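Clear Boxes for the Small Parts Drawer
Workshop notes, 13 October 2022

The small parts drawer at Lundard had been a mix of bags and jars for years, and finding one screw meant tipping most of it out. We moved everything into clear plastic boxes. The gallery covers the table work. Labels and shelf positions are on the Zokum page.

A long, shallow box with compartments, on the light wood surface. It takes the screws, washers and short pins.
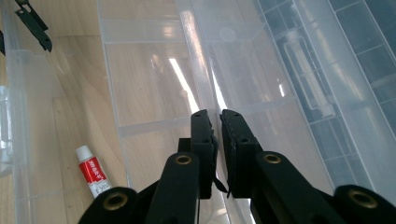
Can the thin walls inside a box like this be washed with hot water?
Warm water and a little dish soap are safer. Very hot water can warp thin plastic, and a warped divider lets small washers slide underneath.

Dividers come next. The upright panel is translucent and thin at the edge, and a large clear box stands to the left of it. Off to the right are a white molded part and a small tube with a red label and a white cap.
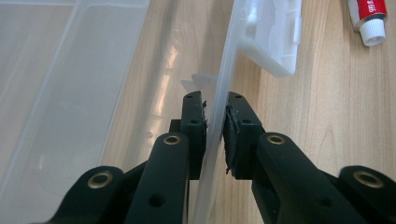 Longer items went to the Furport cabinet – drill bits, rods and anything over the length of a compartment. The final count was 559 pieces in 16 boxes, with 10 more boxes kept back for spares. Bustos still has the old jars if anyone wants them.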